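Mondine Trade Account

Product code: TA-400
For: shops, cafés, offices, schools and clubs
Yearly fee: none

The Mondine trade account is made for businesses that order from us more than two or three times in a year. With it you can order first and pay by one invoice at the end of the month, in place of paying by card each time. Everything in the Mondine catalogue can be bought on the account, with the exception of gift vouchers, which must always be paid at the moment of ordering.

Who can apply

You can apply if your business has been trading for at least one year and has a delivery address where somebody can sign. Sole traders are welcome. Private customers cannot open a trade account, but they can save their address and card in a normal customer profile.

How the credit works

A new account starts with a limit of £400. After three invoices paid on time you may ask us to raise it to £1,000. For higher limits we need to see your last yearly accounts, and the decision is taken by Raed Karam, who looks after all trade customers. Payment is due 45 days from the date of the invoice. If an invoice is late, the account is put on hold and new orders must be paid by card until the balance is clear. We do not charge interest during this time, but we kindly ask you to write to us before the due date if you see a problem coming.

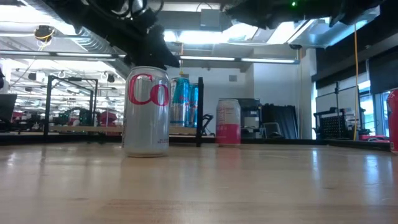
Orders on the account can be mixed freely, and you do not need to fill a whole case with one article. Most of our café customers build their own assortment in this way. A silver can, a red one and one in white and pink may all come from the same mixed order, and each article is still written on its own line of the invoice with its own price and VAT rate. The smallest mixed case holds 16 cans. If you prefer full cases, the case price is applied automatically and you do not have to enter any code.

Ordering

Log in with your trade number and choose "Pay on account" on the last page. You can also send a written order by e-mail, but please put your own purchase order number in the subject line, otherwise it can be lost between the departments. Orders received before 2 p.m. leave our warehouse on the same working day. Standing orders are possible, weekly or monthly, and can be stopped at any time before the parcel is packed.

More than one buyer

You may name several people who are allowed to order. Each of them gets a separate login and, if you wish, a separate spending limit. The invoice shows the name of the buyer beside each order. Changes of buyer must be sent to us in writing by the account holder.

Delivery and returns

Trade orders are carried by Atell on the mainland and by Trusta to the islands. Deliveries to Portugal go through our depot in Bragança and need two more working days. Please check the boxes before you sign. Damaged goods are credited to the account, and the credit note appears on the next invoice. Unopened cases can be sent back within the same period as for all other customers, but mixed cases can be returned only if they are complete.

What we need from you

Company name and registration number
Invoice address and delivery address
One bank reference or two trade references
Name and signature of the account holder

Applications are normally answered in three working days. In February it can take a little longer, as we close our yearly books in this month. Until you have your trade number, you can order and pay by card as usual, but these orders cannot be moved to the account afterwards.

Related pages: Application form / Delivery charges / Gift vouchers / Contact the trade desk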